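Gasholm (DVD, Blu-ray and digital)
Directed by Horacio Palma
Distributed by Kastis

Six people who lost their jobs when a shipyard closed set out to row 646 miles along an open coast in a boat they built themselves. None of them had rowed farther than a harbor before. Gasholm follows the crew through a winter of training and then through the 17 days of the row, with most of the footage shot from inside the boat.

The film opens in the shed where the hull was put together. From there it moves to the first short trips, the arguments over who should steer, and the night two of the crew nearly quit. The row itself takes up the second half. There is no narrator. The crew talk among themselves, and at a few points they talk to Palma, who traveled with them as far as Nukeck and then joined the support boat.

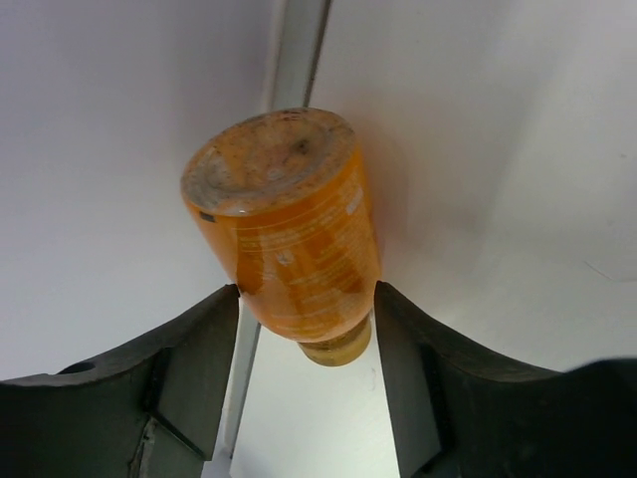 Palma used two small cameras fixed to the boat and a third that was passed from hand to hand. The sound was recorded separately and is clear through most of the film. In the storm section some of the speech is hard to make out, and English subtitles come on there by default. They can be turned off in the menu.

What's on the disc

The feature
Crew commentary, recorded after the film was finished
Building the Hull, a short film on the boat
Four deleted scenes from the training period
Route map with notes for each stop
Subtitles in English, Spanish and Polish

The digital version has the feature and the subtitles only. The commentary is on both the DVD and the Blu-ray. The route map is a menu feature on the DVD and a printed sheet with the Blu-ray.
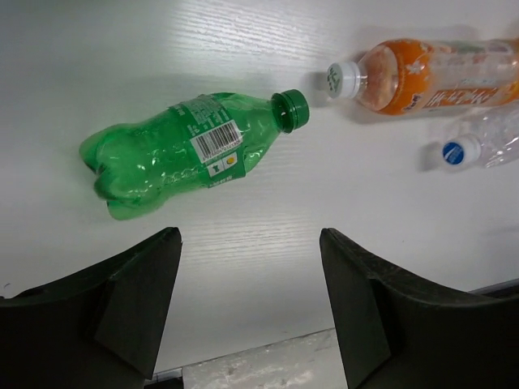

Keir MacKinnon writes that he bought the DVD for his rowing club and that the training half got more discussion than the row did. He would have liked more on how the crew split up the food and the sleeping shifts. He also found the commentary worth a second evening, mainly for the part where the crew disagree about the decision to leave Nukeck in bad weather.

That decision is covered at more length in the deleted scenes, along with the radio call to the support boat. The sleeping shifts come up in the notes to the route map.

Group and classroom showings

The home editions are licensed for private viewing. For a public showing you need the screening edition, which comes as a file or a Blu-ray and can be shown to an audience of up to 600. Larger halls and festivals should write to us before booking a date. A discussion guide is included with the screening edition. It was written by the Jabłońska study center and is divided into short sections on work, risk and living in close quarters.
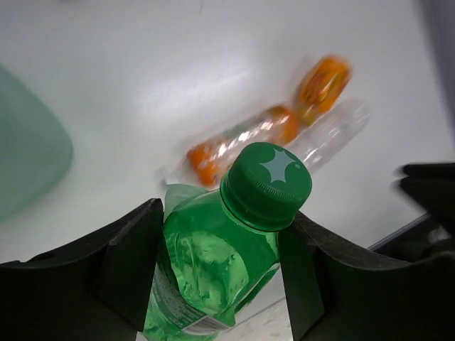 Schools and libraries may keep the screening edition in their collection and lend it out. The license does not run out, but it stays with the building it was bought for and can't be passed to another branch.

The film contains some strong language and one scene in which a hand injury is treated on board. It has no rating.

Format notes

The DVD plays in all regions. The Blu-ray is region A. Discs ship in a cardboard sleeve. Orders for the screening edition are filled by hand and take a few days longer to go out.

If a disc arrives damaged, send us the order number and we'll mail a new one. You don't need to return the old one.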